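How a Robot Learns to Pick Up Trash

For readers ages 8 to 12

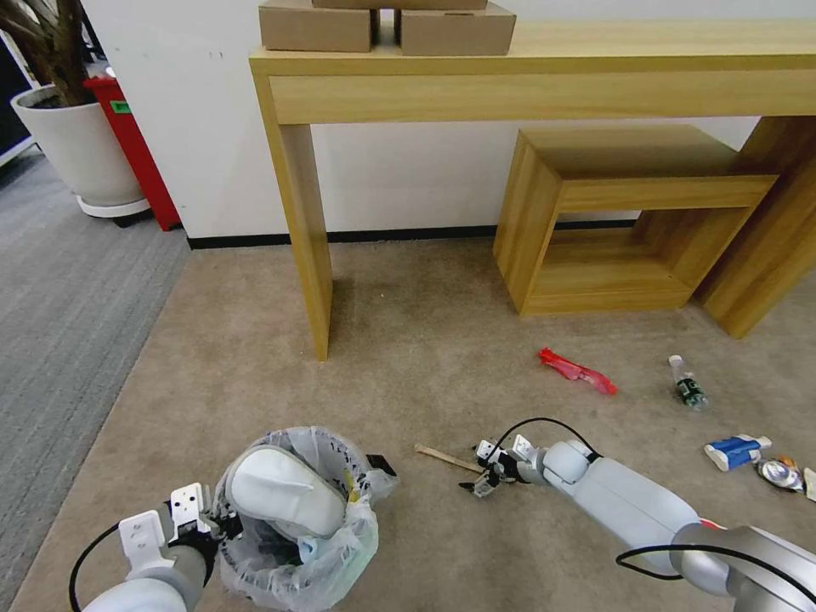

Picking up trash sounds like an easy job. You see a wrapper, you bend down, you grab it, and you drop it in the bin. You have done it so many times that you don't think about the steps. A robot has to be taught every one of them. At the Saltberg Robot Club in Donimstead, students spent a school year teaching a robot with two arms to clean up a carpet. They started with things that are hard for a robot to grab. A crumpled red wrapper is soft and changes shape when it is squeezed. A plastic bottle lying on its side can roll away. A thin wooden stick is so flat against the carpet that the gripper has to come down very low to reach it.

What is a gripper?

A gripper is the robot's hand. Your hand has five fingers and can feel whether something is smooth, sharp, or sticky. The grippers on the club's robot have fingers that open and close like a pair of tongs. They do not feel anything the way skin does. The robot knows how far apart its fingers are, and it can tell when they stop moving before they are fully closed. That usually means there is something between them.

The students named their robot Cemell. The name is painted on the door of the closet where it is kept.

Step one: finding the trash

Before Cemell can pick anything up, it has to know where things are. It uses a camera. A camera gives the computer a picture made of tiny colored dots called pixels. To the computer, the picture is a long list of numbers. It does not know that some of those numbers are a bottle and the rest are carpet.

Students teach it by example. They take pictures of trash on the floor, and then they draw a box around each piece and type in what it is. This job is called labeling. By July the club had labeled 3,151 pictures. It is slow work, and the students took turns so that no one had to do it for a whole afternoon.

The computer program studies the labeled pictures and looks for patterns. After enough practice, it can make a good guess about a picture it has never seen before. It is still a guess. Shiny foil is a problem for Cemell, because foil looks different each time the light changes.

Step two: reaching

Your arm bends at the shoulder, the elbow, and the wrist. These are joints. A robot arm has joints too, with a motor at each one. To reach a spot on the floor, all of the motors have to turn by the right amount. If one turns a little too far, the gripper lands beside the wrapper and closes on air.

The students do not work out each turn by hand. They move the arms with a set of controls while the computer records every motion. Then the computer uses the recordings to learn how to move. One recording of one cleanup is called a demonstration. The club made 400 of them, and the trash was put in different places each time. If it were always in the same spots, the robot would only learn to reach for those spots.

Step three: letting go

Dropping trash in the bin is harder than it looks. The club uses a small wastebasket with a plastic bag inside, and the bag folds over the rim. In early tests, the gripper often caught the edge of the bag and lifted it along with the trash. Once it pulled the whole basket over. The students fixed this by teaching the arm to stop higher above the basket and open its fingers all the way before moving back.

Light things cause trouble as well. A wrapper can stick to a finger after the gripper opens. Cemell now opens and closes its fingers twice over the basket.

The Schmieder Cup

The club took Cemell to the Schmieder Cup, a robot contest for school teams. Each team gets 3 tries to clean a square of carpet. Judges give points for every piece that ends up in the bin and take points away if the robot knocks something over.

Cemell missed the stick on its first two tries. On the last one it picked the stick up and dropped it halfway to the basket. The club finished in the middle of the list, and the students are now making new demonstrations with nothing but sticks, straws, and pencils.

Try it yourself

You can find out what a gripper has to deal with. You will need kitchen tongs, a small bin, and some clean trash, such as a wrapper, an empty bottle, and a craft stick.

Put the trash on a carpet. Hold the tongs in one hand and keep your other hand behind your back. Pick up each piece and drop it in the bin. Then close one eye and do it again.

Which piece took the most tries? Write down what you did to pick it up, one small step at a time. Give your list to a friend and ask them to do only what it says.

Words to know

Demonstration: a recording of a person guiding a robot through a job.
Gripper: the part of a robot that holds things.
Joint: a place where an arm bends or turns.
Labeling: marking what is in a picture so a computer can learn from it.
Pixel: one of the tiny dots that make up a digital picture.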